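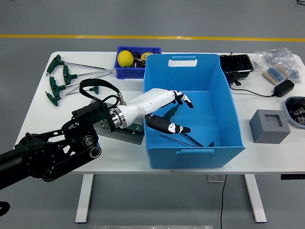
Hand in der hellblauen Kiste, Inbusschlüssel mit T-Griff liegt drin

Roboter-AG: Hand greift T-Griff-Schlüssel nicht sauber
Dikov, 26.12.2018

Hallo, Schülerprojekt, wir sollen Werkzeug aus einer Kiste sortieren. Arm läuft seit October, äh Oktober. Problem: Daumen trifft den grünen Griff, die Finger kommen zu spät, Schlüssel kippt weg. Von 20 Versuchen klappen 13. Vorführung vor den Eltern in 2 Wochen. Liegts an der Reihenfolge oder am Timing? Schließen warten wir jetzt 400 ms nach dem Absenken.

Hikow
Hatten wir letztes Jahr auch. Finger zuerst zu, Daumen danach. Und nicht am Schaft greifen, viel zu dünn, immer am Griff. Kiste rutschfest unterlegen, sonst wandert die bei jedem Kontakt ein Stück. Wenn der Schlüssel schräg liegt, Handgelenk vor dem Absenken mitdrehen, sonst könnt ihr am Timing schruaben wie ihr wollt.

Flavano
Andere Kiste nehmen, flacher. Fertig.

Dikov
Danke, Daumen später probieren wir morgen. Kiste ist leider vorgegeben, steht so in der Aufgabe. Matte drunter hab ich noch irgendwo.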